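Folding and storing sweaters: the questions I get asked most

I run a little secondhand knitwear shop called Gralunora, and my inbox fills up with folding questions the minute the weather turns. So I finally sat down and typed out my answers! Last updated November 2018.

Why can't I just hang my sweaters?
You can, but you'll get those pointy little shoulder bumps and the whole thing will slowly grow longer. Cotton sweatshirts mostly survive a hanger. Anything knit, even a fairly tight knit, goes flat on a shelf at my place.

What's your basic fold?
Lay it face down on a table (a bed is too squishy, you'll be chasing creases all day). Smooth it from the collar down, fold one side in toward the middle, bring the sleeve back so it runs straight down, then do the other side the same way. Fold the bottom up to the collar and flip it over. Done!

Mine has a print on the front. Does that change anything?
Yes, a bit. I try to keep the fold line off the print, especially if it's a thick rubbery one that can crack. If that means folding in thirds instead of in half, fine. And please wash it inside out.

What about sewn-on patches?
Same idea, keep them flat and facing up. Check the stitching before you put the sweater away for the season, while you still remember to care. I lost a perfectly nice elbow patch that way in January and I'm still annoyed.

How high can I stack them?
I stop at 8 for thin ones and 6 for chunky ones. Past that, the bottom sweater gets squashed and you'll topple the lot trying to reach it.

Do you roll or fold for a suitcase?
Roll! Well, I fold first and then roll, loosely. My friend Siiri Org folds everything dead flat and gets just as much in, so we've agreed to stop discussing it.

How do you keep dark knits free of lint?
Store them with other dark things, and keep them well away from towels. I go over black ones with a lint roller right before folding, inside and out if the lining is a different color, as lint loves to hide along the seam where the two meet.

Can I store them in plastic bins?
For a few months, sure, as long as everything is clean and completely dry going in. I like cotton bags better for wool.

Do you take sweaters by mail?
I do, up to 2 at a time. Email me first with a note on size, fiber and any holes, and fold them however you like, I'm going to refold them anyway.

My kid's sweater won't stay folded. Help?
Small sweaters are the worst, there's hardly anything to hold on to. Get the body into a neat-ish rectangle before you worry about the sleeves, and tuck any lining that pokes out back in as you go.

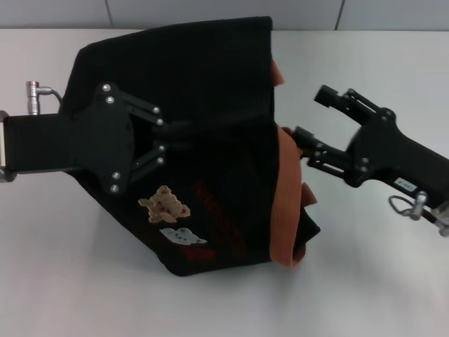
If it still springs open, stand it on edge in a drawer with its neighbors packed in close, and let them do the work.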